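# Sornthorpe No. 2 - Unbound Artist's Publication

Sornthorpe No. 2 is the second title in the Sornthorpe series from Brindden Editions. It collects 184 photographs of service yards, loading ramps and drainage covers, shot on black and white film and printed without captions. The sequence follows the order of the contact sheets.

The publication is supplied as folded sections in a card slipcase. It has no spine, glue or thread. Sections can be removed, reordered or hung. A printed key on the inside flap gives the original order.

## Specifications

- Format: 184 x 370 mm, portrait
- Extent: 184 plates, one per page, plus key
- Printing: offset, single black with matte varnish on plates
- Paper: Grevetti uncoated, natural white
- Slipcase: gray board, blind stamped
- Typeface: Ansari Text, regular weight only
- Edition: 463 copies, numbered in pencil
- Language: English

## Handling

Open the slipcase flat and slide the sections out together. Do not pull single sheets by the corner - the uncoated stock marks easily and the varnish does not extend to the margins.

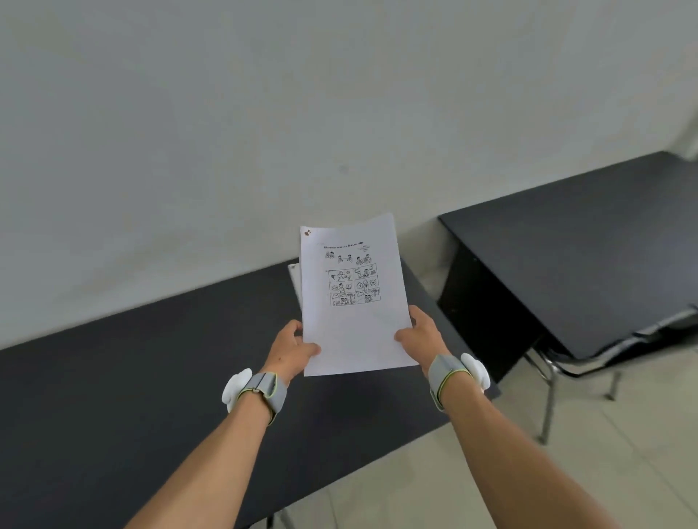 *Loose sheets held by the side edges.*

Store flat, away from direct light. Small variations in tone between sections are normal for this stock and are not treated as defects.

## Ordering and shipping

Copies ship in a rigid mailer with corner protection. Orders for two or more copies are packed in one carton. Numbers are assigned in sequence and cannot be requested. Trade terms are available to bookshops and libraries on application.

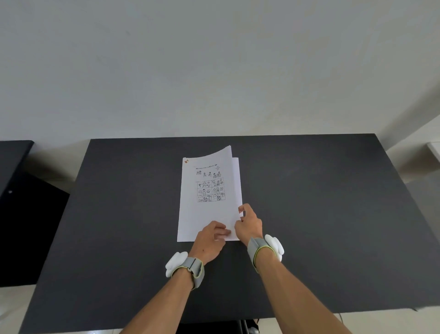

*Paper stack on a dark gray tabletop.*

Sornthorpe No. 1 is out of print. A reprint is planned for November in the same format, with a revised key. It will not be numbered.

Page updated Jul 22, 2021. Slipcase board changed from white to gray - all other specifications as first listed.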